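Ticket 148 - Label printer skips every other label, shipping desk
Opened 4/25/24 by Ragnheiður Lauritsen
Status: open, waiting on part
Priority: high

Printer is the Guvis at the shipping desk. Prints one good label, feeds a blank, prints one good. Started after lunch. Labels are the Brolten roll, 400 to a roll, same as always. Power cycled twice, no change.

Update 1
Ran calibration from front panel. Fed 9 labels then stopped with red light. Cleared it, ran again, same thing. Swapped in a new roll, same. So not the roll. 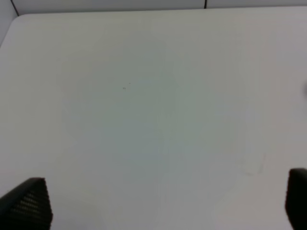 White tabletop and the wall panels behind it.

Update 2
Driver had label length set wrong, somebody picked the long size in the Vurkine dispatch screen. Set back to short. Blanks stopped for a bit then came back, less often. Cleaned gap sensor with a dry swab, lots of sticky gunk on it. Better but stil skipping. Queue had old jobs stuck in it from the morning, deleted all of them and restarted spooler.

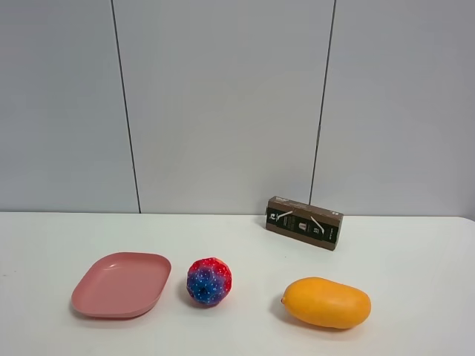

Can we print the Thoroddsen order on the office laser for now?
Use the plain sheet template in Vurkine and tape the labels on, the barcode scans fine that way as long as you print at full size with "fit to page" off.

Update 3
Thoroddsen order is 1000 labels so sheets wont cut it past today. Moved sensor to center position per the manual, recalibrated, got a clean run then two blanks. Sensor cable feels loose at the board end. Pushed it in, holds until the lid gets closed hard. Think the clip is cracked. Ordered new cable + sensor.

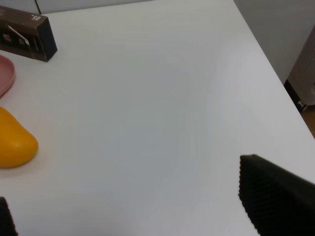 Dark brown box on the table, "05" printed on top.

To do when part comes:
swap cable, recalibrate, test with lid open and shut
lock label size in Vurkine so it can't get changed at the desk
put old sensor in the spares drawer if it tests ok

Until then close the lid gently pls. Leave ticket open.
R.L.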